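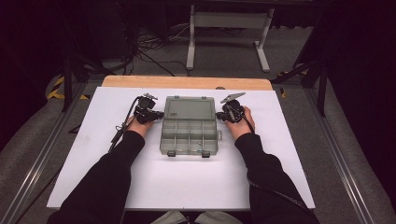
ok so I've been in Stedurgate for one full winter now and I have thoughts about moving here from the coast. long thread, get a tea

1/ the parking. you need a permit for your own street, and the permit is 135 dollars, and you can't apply until you have a utility bill with your name on it. guess how long Werkov takes to send a first bill! (I moved in December. you can do the math on how many tickets I got)

2/ the neighbours are lovely though. my first snowfall the fellow across the road did my whole driveway before I'd even found my boots, and then wouldn't take so much as a muffin for it

3/ groceries: skip the big place by the highway and go to Liepiņa, the little bakery and deli behind the library. the rye bread sells out before noon, the caraway cheese is worth the drive in from anywhere, and they'll slice it if you ask nicely

4/ the number 12 bus. oh, the number 12 bus. it's a nice bus when it comes! the timetable at the stop is a different colour from the one online and they disagree with each other, so I just go out early and bring a book

5/ if you're renting, ask what kind of heat it is. I didn't. mine is electric baseboard and I pretty much live in the kitchen with the oven going and the hall door shut (yes I bake a lot more now, yes my jeans know)

6/ Sikstead, the next town over, has the good pool and the good thrift shop. I got a winter coat there that weighs as much as a toddler and I'm going to be buried in it

7/ someone asked about the population, the sign on the way in says 2,104. I would like the sign updated please, I've been here all winter

8/ library card is free and they lend out snowshoes!! took a pair out 2 weekends in a row and fell over both times, would recommend

9/ still haven't worked out which day is recycling. if you live on the hill side, please message me

3/29/18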